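Handing the shop to the kids: does it ever work?
Posted 2024-12-08 by uwyss
15 comments | 206 views | Share

uwyss: My uncle is 60 and wants to hand Pretis to his two daughters next July. Commercial kitchen supply, third generation. He paid a consultant for a "family charter" and now everybody talks about values. I asked who gets the deciding vote and got a blank look. Anyone seen one of these charters do anything?

zubaida_k: We had one at Skevora. It went in a drawer. What mattered was the buy-sell agreement, and we only had that because the bank insisted.

smancuso: Disagree. Ours got my brother and me to put in writing that salaries follow the job and not the last name. Saved us a lawsuit.

zubaida_k: You can put that in an employment contract for a lot less money.

uwyss: The plan is a 50/50 split between the sisters. Consultant says it "builds trust."

m_bianchini: It builds deadlock. Gentile was split that way, and they went a whole year without replacing a delivery van.

smancuso: Plenty of even splits work fine. You only hear about the bad ones.

m_bianchini: Name one with no tiebreaker.

nazdeluca: Is your uncle keeping the tableware side? I'd want to see margins on that before anyone signs. 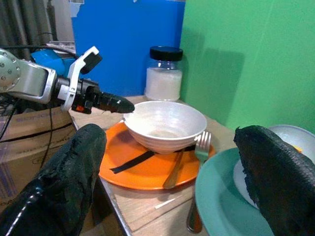
White bowl on an orange plate

uwyss: He's keeping it. I haven't seen the margins, and I doubt the daughters have either.

zubaida_k: Then they should hire their own accountant. His works for him.

We use cookies to remember your login. Accept | Settings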